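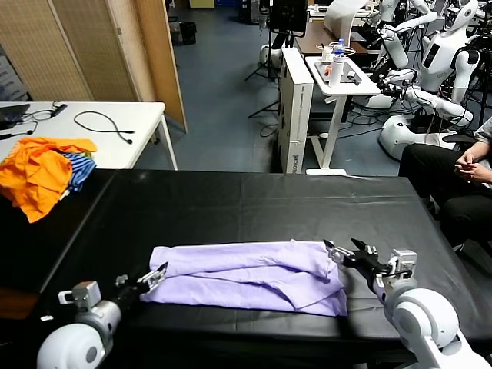
To: donero-robotics-club list
Subject: Re: [donero-club] shirt folding, where are we?

Hi all,

Sorry for the slow answer, Friday ate my whole week! Quoting the bit I'm replying to:

> Are we still entering the shirt task at Mullamano in November, or
> switching to towels? I need to know before I write any more of
> the scoring script. Also, how many demos do we have now?

Still shirts, if I get a vote. We have 864 demos on the drive, and I've been through them and kept 531. Most of the ones I tossed were my own driving (I let go of the hem way too early, over and over, sorry). The lavender tee is still my favorite to train on because it shows up so nicely against the black table, and the wrist views are clear enough that you can find the neckline without squinting. 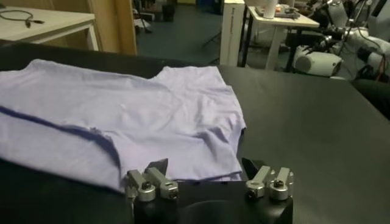 Hattori wrote back to me off list and said the color is exactly the trouble, that a policy raised on one pale shirt will fall apart the minute the judges hand us a dark one, and that we should get the striped stuff into the mix before anyone trains again.

Okay, fair! So my plan is 100 new demos with anything that isn't lavender, split between the 2 evening groups. Please start each one with the shirt spread out and a bit wrinkled. If you smooth it by hand first, the folding part gets too easy and we learn nothing about the messy starts. Something like this is plenty flat:

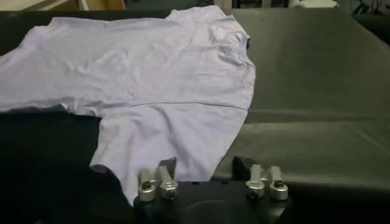 Lavender tee, wrist view, spread out

One more thing, the Flollia labeling tool keeps dropping my last note when I close the tab, so hit save twice until somebody fixes it. And could whoever has the key to the cable drawer bring it at 6 pm? I want to redo the strain relief on the left wrist before we record.

See you there!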